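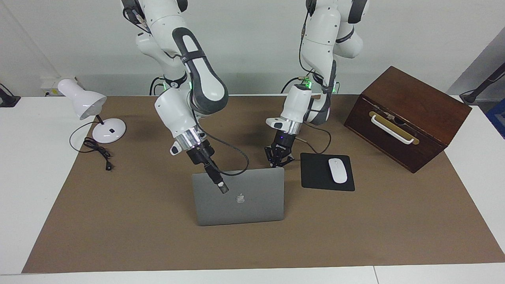
The two tools at the laptop station, Galtik trials, November.

The Office of Trials at Oritley required that every report be written in the third person, and the report on the Galtik arms had been so written for 18 pages. The evaluator had recorded that the right arm carried the cylindrical tool and the left arm the two-finger gripper. The evaluator had recorded that each would be scored on the laptop, the lamp, the mouse and the small chest with the white handle.

Page 19 was reserved for remarks. In 21 years of service the evaluator had left it blank.

The Ledesma controller had performed within limits. The Korkier controller had been slower by 9 seconds on the laptop lid, and the form provided a box for that figure. It provided none for the pause before contact, when the cylindrical tool came down to the lid and waited, as a person waits at a door before knocking.

At 40 minutes past five the corridor lights were reduced in accordance with policy. The evaluator read the scores again and found them correct. The Ledesma unit was to be recommended.

Under Remarks the evaluator wrote, "The second controller appeared to be careful," considered the word "appeared," and struck it out. The report was then signed and placed in the tray.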